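Idside Computer Repair Group
Minutes of the monthly meeting, February 1, 2025
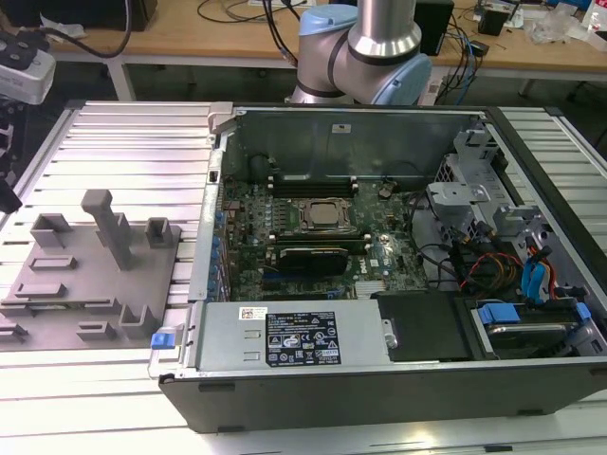 Present: Emlyn Hopkin (chair), Dilwyn Gronow (minutes), Marnis, Rees and six other members. Apologies were received from two members.

1. Minutes of the last meeting
The minutes were read and accepted. One correction: the screwdriver set was bought by Rees and not by the group, so it must go back to him when we have our own.

2. Desktop computers
Emlyn reported on the desktop computers which came from the Kakutard office. We discussed the work on the open case with the black and silver housing. The members agreed that the motherboard and the processor stay where they are, and also the graphics card. The power supply will stay in the case until the label is copied into the parts book. Rees asked that we write down the full text of the label and not only the power, as last time we had to open one machine again for this.

There was a long discussion about the cables. Marnis wants to tie all power cables together along the drive cage. Dilwyn thinks that the blue data cables should be kept apart from them, so that the next person can change a drive without cutting the ties. It was decided to do it Dilwyn's way for this case and to look again after the first three machines.

Rees reminded everybody that the blue latch on the power supply has to be released before lifting. Please do not pull.

3. Parts book
The last number in the book is 1265. Some pages have two different handwritings and it is difficult to know who made the entry. From now on each person signs with initials. Marnis will prepare a new page with a column for this.

4. Storage
The shelf near the door is full. Side panels should be marked with the number of their case – chalk is enough – and put standing, not lying one on the other. Screws go in the small jars. Emlyn will ask for the use of cupboard 3 in the corridor.

5. Money
The balance is 2851. The group agreed to buy thermal paste, cable ties and one more antistatic strap. Dilwyn will make the order and bring the receipt.

6. Other matters
Marnis asked if we can repair also laptops. Most members were in favor, but we have no good place for small parts. The question is moved to the August meeting.
Rees has still the key of the side door and will return it to Emlyn.

The meeting was closed by Emlyn Hopkin.
Minutes written by Dilwyn Gronow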